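Planning the Purchase of a Two-Arm Mobile Robot: A Guide for Department Managers

Begin the plan at least one budget cycle before the equipment is needed.

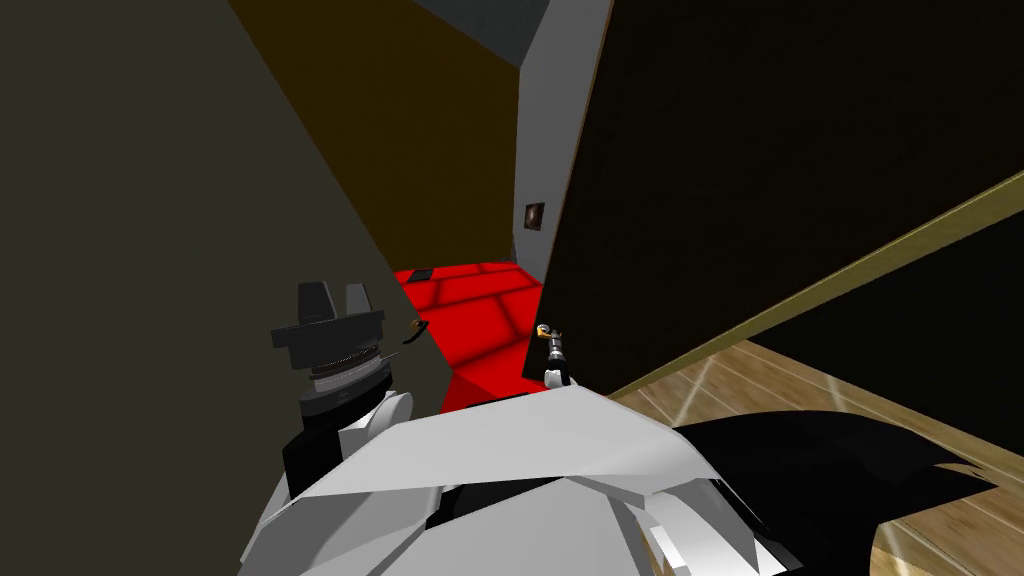

The steps that follow apply to any department that intends to buy or lease a mobile robot with two arms. They are to be completed in order, and the completed worksheet is to be attached to the purchase request.

Step 1. Write the task list

List each task the robot is expected to perform, the object it must handle, and the room in which the work takes place. Record the weight and the narrowest width of each object. Tasks that occur less than once a week should be placed on a separate list and should not be used to set the size of the purchase.

Step 2. Measure the route

Measure every doorway, passage and turn between the charging point and the work area. Take the width at floor level and again at shoulder height, as wall fittings and door handles reduce the usable space. Note each change of floor surface. Send the measurements to the supplier and request written confirmation that the base and both arms will clear the route.

Step 3. Test the layout in simulation

Order a simulation study before requesting a final quotation. The Furum planning package accepts a floor plan and a task list, and charges are set per layout. Budget $400 for each layout. Departments with two possible rooms should pay for both studies. Ask for results with each arm reported separately, including reach, failed grasps and contact with walls.

Step 4. Request comparable quotations

Obtain quotations from no fewer than two suppliers. Trosteck and Lapointe both quote on the standard form. Each quotation must show the following as separate lines:

Base and torso
Left and right arms
Grippers, with one spare set of fingers
Charging equipment
Software license, first year and renewal
Delivery and installation
Operator training

A quotation that combines these items in a single price should be returned to the supplier.

Step 5. Calculate the yearly cost

Add the service contract, the license renewal and replacement parts. In the sample worksheet, the service contract is $2,347 per year and the license renewal is $1,792 per year. A further $2,000 is set aside for gripper fingers, cables and batteries. The yearly total is $6,139, to be entered on line 14. Staff time is entered on line 15 and is not part of this total.

Step 6. Arrange a trial period

Where the supplier offers a lease with an option to buy, request a trial in the room where the robot will work. Dikano leasing terms allow part of the rent to be credited toward the purchase price. Confirm in writing who pays for damage to walls and floors during the trial.

Step 7. Submit the request

Requests for the next budget year are due in August. Attach the task list, route measurements, simulation report, quotations and worksheet. Incomplete requests are returned without review.

Last revised: Dec 26, 2023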